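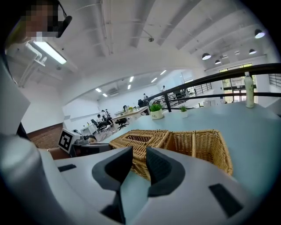 June - wicker on the upstairs table, Jallavbridge

Page 34. Carries on from the plastic tubs, which are finished with and can go back to the Urwood store.

Question for this week is whether the woven stuff from Salinas is any good for the small things that pile up on the mezzanine table. By small things I mean tape, pens, cable ties, spare labels, the short screwdrivers. The order was job 1677, and the paperwork is in the blue folder with the tub receipts.

The baskets sit side by side on the table, on the near side of the plants. One has a divider in it. I like the divider more than I expected to. Pens go one side, tape goes the other, and you can reach in without looking. Without a divider everything slides into one corner when the basket is carried.

Weave is tight enough on the side panels. A cable tie pushed in end-first will still find a gap, so those stay in a bag. Wicker sheds when it is new. I brushed both baskets out over the trash before anything went in, and wiped the table after with a damp cloth. Did not wet the baskets themselves. The last ones we washed in the sink dried crooked and never sat flat again.

Daylight from the big windows is useful for checking the weave for broken ends. Run a hand along the rim, slowly, then look at it from the side. Clip any ends flush with the small cutters. Sanding made it worse (fuzz).

Lidded box

The box with the hinged lid is for things that should not collect dust. Rules I am trying for it:

Lift the lid from the front, not by a corner.
Hold the side of the box with the other hand while the lid goes up. It is light and will walk across the table.
Do not fill above the rim. A lid resting on a roll of tape strains the hinge side.
Label goes on the inside of the lid. Nothing sticks to the outside of a weave for long.

On the lid as a whole I am undecided. It keeps the table looking neat and it adds a movement every time you want a pencil. For labels and spare batteries that is fine. For anything used all day it is a nuisance and people will leave it open, and then we have a box with a lid standing up in the way.
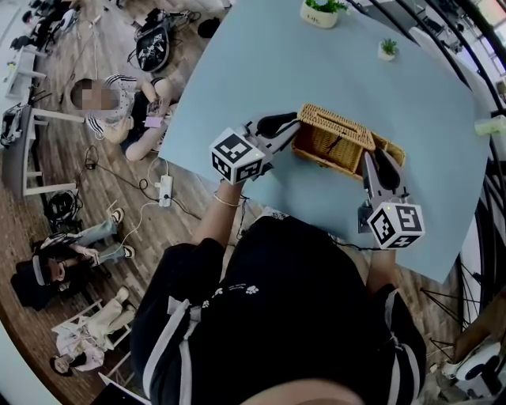
A note added in the margin by the downstairs group says the lid should come off altogether, and that they took the lids off theirs in the first week and have not missed them. They also think the box should live on the shelf and only come to the table when needed. I have written back that the shelf is full. Leaving the lid on until the end of the month, then we can compare.

They had a second point, which I agree with: the pale wicker marks. Ink does not come out of it. Pens go in cap down or they go somewhere else.

Handles

Braided handle is the part I worried about most. Lifting with a full load I go by feel at the two ends, where the braid meets the rim. If it creaks there, take something out. My limit for now is 1000 grams, weighed on the Olteck scale, and I do not plan to find out what happens above it. Anything heavier gets carried with a hand under the base.

A handle that stands up also takes space. You cannot stack anything on it and you cannot slide it under a shelf. On an open table this does not matter much.

The plants stay. I did think about moving them to make room, but there is enough table, and the "Life" planter with the little blue flowers does a decent job of keeping people from putting coffee cups at that end. It is artificial so there is no watering to worry about near the wicker. Dust the leaves when the table gets wiped. The little pot stays near it.

Keep everything back from the railing side. A basket knocked through there lands on somebody's desk downstairs.

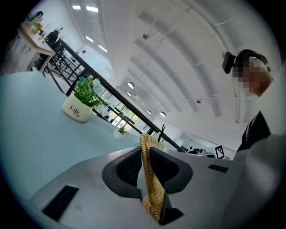 To do

Put the tape and pens in the divided basket and leave it a full week without rearranging.
Cut labels for the inside of the lid.
Ask Salinas if the divider is sold separately. If it is, order 2.
Find a liner for the undivided one. Cotton, washable, no elastic.
Send the tubs back to Urwood with their lids, all of them this time.
Check the rims again before the next entry.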